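Shed visit: the Cavberg laundry arm

Finally got out to the Cavberg shared workshop, been meaning to go since they moved. Quick notes while it's all still in my head, sorry for the state of them.

Getting there first. The 172 bus drops you at the bottom of Magagula Road and then it's uphill, 14 minutes if you don't stop, I stopped. Side door, not the roller door. Ring the bell twice, the first ring doesn't seem to do anything. Sign the book. Gold coin for tea and bikkies.

Main room is woodwork and you have to cross it to get to the robot end. Closed shoes or they send you home, saw it happen to a bloke in thongs. Robot people have the back half behind a curtain. Four builds on the go at the moment, I only had a proper look at two.

Dulce Tlapale showed me round. She started the laundry arm at home in her garage, got sick of tripping over it and brought the lot in on a trailer. Arm is called Parau. Second-hand joints, new wiring, gripper fingers printed on the workshop machine. These are version 6. Version 5 snapped at the root on a door handle, she keeps the bits in a jar. Long fingers on purpose, she wants to get right inside a drum without the wrist going in after them. Down side is they flex. You push, they bend, and the arm thinks it's further along than it is.

Job list as she tells it: open the washer, pull the load, drop it in a basket, shut the door. Nothing about folding. I asked about folding and got a look.

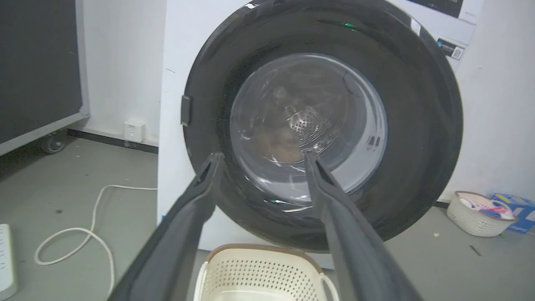

Cavberg, October

Second half of the notes, written up on the bus home.

The wrist camera feeds a laptop on a trolley, so you get the arm's own view of the job, fingers and all. Took me a minute to get used to it. The washer is a front loader with a big dark ring round a glass door, laundry basket right under it. Dulce says round doors are a pain. Glass throws reflections and the software picks up an edge that isn't there. She's had a go at finding the ring first and ignoring everything inside it, which she reckons is the better way. Dark ring on a white machine, you'd hope so.

The basket was the other argument of the day. Mojtaba Esfahani does the software with her and wants it tucked in hard against the machine so dropped socks have nowhere to go. Dulce wants it further out so the fingers have room to swing. Went back and forth for most of a cuppa. No winner that I heard.

Asked about safety. Big red stop button on a long lead, whoever's driving holds it, no exceptions. Speed is capped in software as well, and it is SLOW. Almost 4 minutes for a full go at one load, and that's with Mojtaba nudging it. My mum would have it on the line by then. Didn't say so.

Other build I saw was the Didulberg, a little wheeled cart for carting offcuts to the bin. Only had a quick look, the owner was off getting lunch. Nice tidy wiring but. Would like to go back for that one.

Things to pinch for our own shed:
rubber sleeves on the fingertips, cheap and they swap in seconds
stop button on a lead, not bolted to the bench
write the version number on every printed part, in paint pen, before you fit it

Things I forgot to ask: what the motors cost, wether the arm runs off a normal power point, if the code is up anywhere. Will email.

Workshop's open from 10 am, robot end usually gets going after lunch. Bring your own mug. Bus back is hourly and I missed one.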